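Query fast in the morning, crawls after lunch – same SQL, same index

Hopkin88

I look after a small orders database for a parts supplier (one server, one me). There is a report that joins orders to order_lines and filters on customer_id. Before lunch it comes back in 2 seconds. By midafternoon it takes long enough that people walk over to my desk, which they never do for pleasant reasons.

The index on customer_id is there. I have looked at it so often it should be charging me rent. Most customers have under 100 orders, but our biggest one, Mondach, has a huge pile of them. Restarting the service cures it until the next day. What should I look at before I make restarting an official procedure?

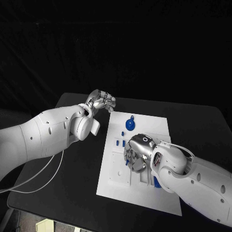 2 replies

urau_dba

Add more memory. Always worked for us.

Hefin James

Memory is a fine present for any server, but I'd look at the plan first. My guess is the plan gets built for whichever customer runs first and then reused for everyone else. If the first one after a cache flush is Mondach, you get a full scan, and the little customers are stuck with it all afternoon.

Run the report for a small customer while it's slow and save the actual plan. Do the same in the morning. Compare estimated rows with actual rows – if one says 88 and the other says 1,000 times that, you have your answer.

Then update the statistics on both tables and try a recompile hint on that one query. We did this on the Hiltgate billing system and left the rest alone. Check too whether a stats job runs at noon. Ours did, and I was the one who had scheduled it.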